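The Slow Business of Soup

20 Nov 2022

The woman who runs the Loston soup kitchen would like it known that it is not a soup kitchen. It is a subscription. People pay for it. She had the sign painted before she thought about the name, and by then the painter had been paid too.

"I get a call every January from someone who wants to donate canned corn," she says. "Very nice people. I tell them where the food pantry is, and then I ask if they'd like to hear about the lentil."

Loston Soup delivers quarts of soup to front porches in Clatby and two or three of the streets just past it that like to say they are in Clatby. It has 675 subscribers. Last year it had fewer, and the year before that it had her sister, her dentist and a man who thought he was signing up for firewood. He stayed on. He gets the split pea.

We met in the back of the shop, at a table covered in masking tape and lids. She labeled while she talked and didn't look up much. She spent eleven years in insurance before this, at a firm called Pugh, where she handled water damage claims. I asked whether there was anything in that job that had prepared her for this one.

"Water damage," she said, and went on labeling.

On onions

Her views on soup are firm and mostly concern onions. She thinks the average person cooks an onion for a third of the time it needs and then blames the broth. She has read recipes that promise golden onions in five minutes and considers them a kind of fiction.

"Forty minutes. Low heat, a little salt, and go do something else in the same room. If you leave the room you'll forget, and if you stand over it you'll turn the heat up. Fold some towels."

She doesn't use stock for the vegetable soups. She uses water, the rind off a hard cheese, and what she calls patience and the tax office calls labor. Customers write to ask what stock she buys. One wrote a long letter saying he could taste the chicken in the leek and potato, and that as a vegetarian of many years he was disappointed in her.

"There's no chicken. There has never been a chicken. I wrote back and told him it was the cheese, and he wrote back that he knew chicken when he tasted it. I thought, well, how?"

On equipment

The shop owns one expensive thing, a Likel chiller, which cost her $2,595 secondhand and sounds like a bus. It brings the soup down to a safe temperature fast, and it was the item the county inspector cared about. Everything else came from yard sales or her mother. She has little time for special pots. Her own first year was cooked on a home stove, one batch after another, and she still tests every new recipe on a coil burner, on the grounds that most of her customers have one and will be reheating on it.

"People tell me they can't make soup because they have an electric stove. I say, does it get hot? Then you can make soup. Coils hold their heat, so you turn it down before you think you should. That's the whole lesson. I could charge for that."

She does believe in lids, and in glass ones especially. A solid lid, she says, gets lifted every two minutes by somebody who wants to know how things are going, and what goes out with the steam is dinner.

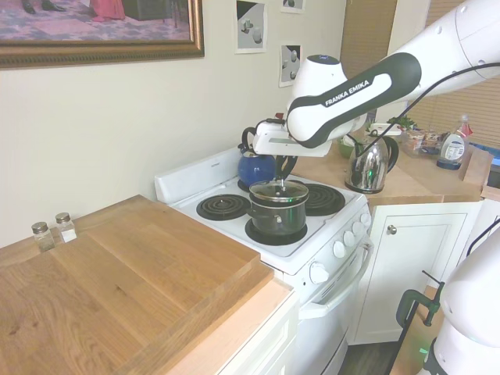 On customers

The soup changes weekly and there is no choosing. This was meant to keep the work simple, and it has produced most of her mail. Beet week brings cancellations. So does anything with dill. The tomato is so popular that she rations it to once every 3 weeks, partly to save on tomatoes and partly, I suspect, for the pleasure of it.

"If I made tomato every week they'd be sick of it by spring. Now they complain to me at the gas station. I'd rather have that."

Jars are her real trouble. Each one carries a deposit of 2 dollars, and she had assumed that would bring them home. Instead they vanish into Clatby. She has seen them on windowsills with flowers in them, and at a wedding, lit from inside by candles, lined up along both sides of the aisle.

"Lovely wedding," she says. "I counted my jars through the vows."

On what comes next

She has been asked to expand, by a bank and by her sister. The bank has a plan with a second van in it. Her sister's plan is mostly about a hat. She has turned down both, though she did try on the hat.

What she wants is a bigger sink. There is room for one if she moves the shelves, and she would need to close for a week to do it. She has picked the week. It would have been beets.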